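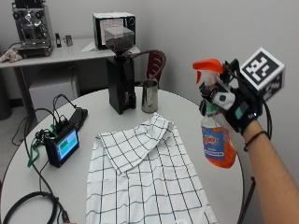
Kodholm robotics club logs 2,103 cleanup moves for spring contest

26/04/2020

Members of the after-school robotics club in Kodholm have passed the 2,000 mark in their set of recorded hand movements, coach Roman Domański told us Friday. Total so far: 2,103. The target is 2,639, and the team wants it done before entries close for the Vorkis Student Challenge.

The job this year is wiping up. Each team has to teach a robot arm to clean a small table with things left standing on it, and teams collect their own training data. The Kodholm students do it by hand, wearing a glove that tracks the fingers. Pick up the sprayer, hold it over the table, put it down, take the towel. Then again.

"It's boring and they know it's boring," said Domański. "We do 30 in a row and then swap. If you go longer the hand gets lazy and the robot learns lazy."

The marker cube on the back of the glove gives the hand's position, so it has to stay in sight of the camera the whole time. 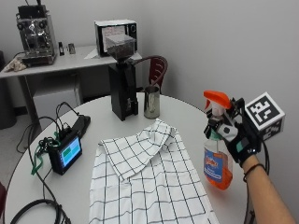
Grip has been the main argument in the club. Some students hold the bottle high with a finger ready on the trigger, others just grab the neck. Domański wants both kinds in the set, as long as every recording gets labeled. A batch of 589 from December had to be thrown out becuase the labels were wrong, and those are not in the total.

The glove is on loan from Vaněk, a repair and electronics shop that also fixed a broken cable for the club last month. No charge. The arm itself is the club's own, bought secondhand two years ago and rebuilt since.

Main rival again looks to be Jinow, who won the last round by a few points and are said to be well ahead on there data. Domański wouldn't guess at a result. First test run on the arm comes once the current batch is checked.

Students who want to join can still sign up with the coach, no experience needed. Bring a laptop if you have one.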